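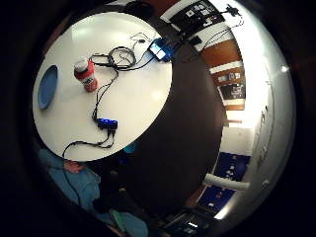
13 August 2020

Spent the morning on the round table and the cables. Nkechi Briggs wants to eat at it again by the end of the week and I can see her point.

The black coil is still the worst of it. Several of the leads in there have no label and the plugs look alike until you get them under the lamp. Plan is to take them out singly, read the moulding on the plug, and tie a paper tag on each one before it goes in a drawer. Do not pull from the long end. I did that in December with the Cluvthorpe leads and bent a pin.

The long lead with the small blue box in the middle stays in one piece. Leave the box on it. If it has to come off the table, lift the box first and then the lead, so the weight isn't hanging on the joint.

Handheld with the screen: leave it plugged in until the readings are copied over. It should hold 64 entries before it starts writing over the old ones, and I don't know how near we are. Nkechi has the notes on this from Gavport, ask her before pressing anything.

Table top. Shows every mark. Damp cloth, then a dry one, no spray near the connectors. I tried the cream cleaner on the underside and it left a dull patch 10 cm across, so not that. Felt pads needed under anything with a hard edge.

Red bottle and blue plate to go back to the kitchen shelf when someone is next going through. No drinks on this table while there are leads on it, me included.

Notice board needs a sort as well. Too many papers up there. I'd like one corner kept for the cable list so it can be read from the table. Old cards to go in the tray for a week first in case anyone wants them.

To get:
paper tags, the tie-on sort
21 cable straps, hook and loop
felt pads
shallow box with a lid for the small plugs

Asked Sasaki's about the straps, they only do them in black. Would prefer a colour so they show up against the leads. Will try elsewhere tomorrow.

Tagging to start after lunch, coil first.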